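3. Juli 2020 -- Werkstattbuch, Tischaufgaben

Stand Haushaltsroboter: Meine Mutter wartet weiter ab, und ich kann es ihr nicht verdenken.

Heute wieder Kleinkram auf dem runden Tisch. Vorgabe von Nadine Obeidat: Korb, Stäbchen, Drahthaken, dazu die übliche Deko am Rand, die bitte stehen bleiben soll. Vorgeführt wird mit den Handgreifern, beide Hände, Marker nach oben. 20 Durchgänge geplant, 14 brauchbar. Bei den übrigen war der linke Marker zu lange verdeckt, meistens durch meinen eigenen Unterarm. Merken: Ellbogen raus, auch wenn es aussieht wie Entenfüttern.

Das Holzstäbchen ist der eigentliche Gegner. Sobald es schräg über dem Korb liegt, muss man zwischen Stäbchen und Korbrand hineinkommen, und die Backen sind dafür ein bisschen zu breit. Von Hand denkt man darüber keine Sekunde nach. Mit Greifer führt man innere Monologe.
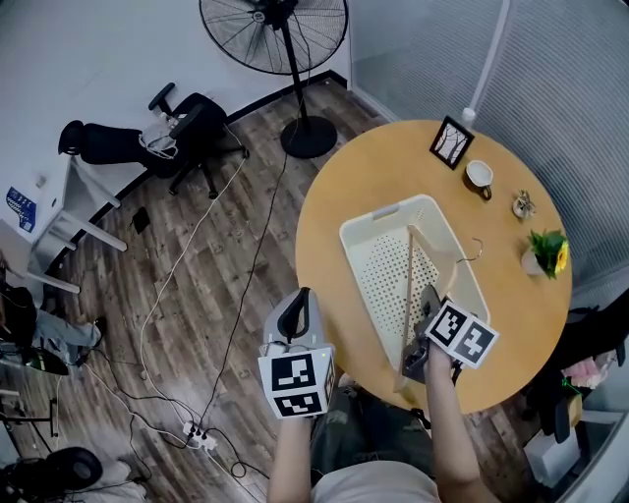

Danach die Gautier-Auswertung über die alten Läufe gejagt. Das Modell greift inzwischen zuverlässig nach Dingen, die dick und allein sind. Bei dünnen Sachen schließt es gern 5 mm daneben, hebt feierlich nichts an und legt das Nichts sehr ordentlich ab. Die Ablageposition stimmt übrigens. Nadine will das als Teilerfolg verbuchen, ich habe es unter »Pantomime« einsortiert.

Lochboden im Korb: In der Tiefenkarte wird daraus Konfetti. Grarnine-Filter auf Stufe 2 hilft etwas, frisst aber die dünnen Objekte gleich mit. Auf Stufe 1 zurück und mit dem Konfetti leben.

Anruf von Clarkon, ob man bis Ende Juli »Tisch abräumen« zeigen könne. Rückfrage, welcher Tisch. Ein beliebiger. Habe gesagt, wir melden uns.

Zum Vergleich gestoppt, von Hand und ohne Greifer: Korb einräumen, 5 Sekunden. Mit Greifern 20, wenn man nicht flucht. Was Joment daraus macht, schreibe ich auf, sobald es einmal fertig wird, bevor der Timeout kommt.

Offen:

- schmalere Backen drucken, erst mal nur rechts
- Drahthaken: flach auf dem Tisch kaum zu fassen, Kante anheben oder über den Rand schieben? Beides vorführen
- Durchgänge mit verdecktem Marker nicht löschen, Nadine will sie noch sehen
- Timeout in Joment hochsetzen -- aber nicht so hoch, dass wir die Pantomime in voller Länge bekommen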